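Ticket: Rallar dishwasher, E6 code and water left in the tub
Status: open, waiting on part
Site: Plandesville, rental unit, ground floor
Priority: normal (tenants are handwashing, not thrilled)

OPENED, December
Machine stops midway through the normal cycle. Three long beeps, E6 on the display, dirty water standing over the filter. Quick wash does the same thing but gets a bit further. Unit is a Rallar built-in, came with the kitchen. No manual in the drawer, label inside the door is half rubbed off. Kikuchi parts desk says E6 on this one is "drain timeout", meaning it ran the pump and the level didn't drop in time. Doesn't tell you why.

Already tried by tenant: off at the wall overnight, on again. Same.

UPDATE 1, 9:40 am
Bailed the tub with a cup and an old towel. Filter out. Greasy, some rice, a bit of label off a jar, nothing that would stop it. Rinsed, back in, quarter turn till it clicks. Ran drain only. Pump hums, water goes down maybe an inch and quits. E6.

So not just the filter.

UPDATE 2, 10:15 am
Checked hose under sink. Was kinked hard behind the trash pull-out, somebody pushed the bin rail back too far. Straightened it and zip tied it up under the counter so there's a proper high loop. Ran drain again. Better! Went all the way down. Thought that was it.

Ran a full cycle to be sure. Died at 34 minutes. E6.

UPDATE 3, 11:50 am
Took the hose off at the sink tailpiece. Bucket underneath, still got the cabinet floor. Spigot had a plug of grey grease in it you could hardly get a screwdriver through. Scraped it out, ran hot water down the disposal side, clear now. Knockout plug is NOT in there, checked, becuase that was my next guess.

Hose itself blows clear both ways.

Drain only: fine. Three times in a row, fine.
Full cycle: E6 again, later this time, during the final rinse.

UPDATE 4, 1:30 pm
Pump out. Pull the toe kick, two screws, tray underneath. There's a float in the tray with a foam disc, was dry, so no leak on that side. Pump twists out a quarter turn left once you get the tab up. Tab is brittle, go easy.

Found a sliver of glass wedged by the impeller. Got it out with pliers. Impeller turns but it's got wobble, and one blade is chipped. When it's cold it pushes ok. My guess is that once it heats up it drags and can't keep up, which fits with it passing drain only and failing late in a full cycle. Can't prove it.

Meter on the pump winding looked normal. Connector clean, no green stuff.

UPDATE 5, 2:20 pm
Called Kikuchi again. They want the number off the pump body and not the door label, there were 2 versions of this pump and the mounting tabs are different. Read it to them. In stock at their warehouse, not local. Ordered one pump plus the o-ring. The old o-ring is flat, don't reuse it.

Asked about a new control board, they said don't bother till the pump is swapped. Fine by me, board is nearly 400 and the machine isn't worth much more than that.

UPDATE 6, 3:05 pm
Put old pump back in for now so the thing doesn't leak. Water valve under sink is OFF. Breaker for dishwasher is OFF. Tenants told not to run it, note taped on the door. Left toe kick off, leaning in the pantry, screws in a bag taped to the back of it.

Floor by the dishwasher is Hakwood, the kitchen was redone with it. A little water got past the bucket onto the first board. Wiped right away. Edge looks ok, want to look again next visit for any cupping. Bring a rubber mat next time.

TO DO WHEN PART ARRIVES
- swap pump, new o-ring, hand tight only
- drain only x 2, then one full hot cycle, stay and watch it
- check hose loop hasn't dropped
- check under cabinet with dry paper towel, tailpiece clamp was old, might as well replace
- look at the floor edge
- toe kick back on
- turn valve + breaker back on BEFORE blaming the new pump (did this once, lost an hour)

If it still throws E6 with the new pump, next suspect is the pressure switch or the little tube going to it. Have not had that off yet. Could be gunked up like the spigot was.

Tenants also asked about cleaning up grease marks inside the sink cabinet. Seperate ticket if they want it done, otherwise any household cleaner.

Part ETA 6 working days. Leaving open.

Attachment 1:

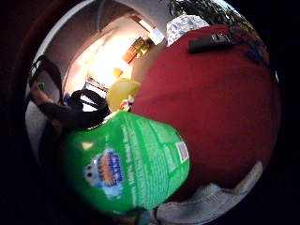
green bottle, label side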